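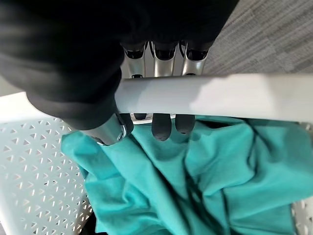 Skultomel publishes results of its hand and gripper comparison

Isorville, 21 February 2025 - Skultomel today published the results of a comparison between its four-finger hand, the Troncoso, and the two-jaw gripper Skurley. Both were tried on the same arm, with the same controller and the same wrist camera.

The work began in December and covers 400 lifts, 200 for each device. The task was to take a plastic basket with a cloth inside by its rim, raise it from the carpet, carry it 3 meters and put it down again.

The Troncoso, which closes three fingers and a thumb on the rim, finished nearly all of its lifts. The Skurley was faster to close and needed less setup, but the basket turned in its jaws more often when the load was on one side.

"We do not say that one device is better for everybody," the company said in a statement. "For boxes with flat sides we still recommend the Skurley to our customers. For a thin rim, the hand gave us more steady results."

The full report, with the controller settings and the list of failed lifts, can be requested from the Skultomel office in Isorville. A second comparison, with different wrist cameras, is in preparation.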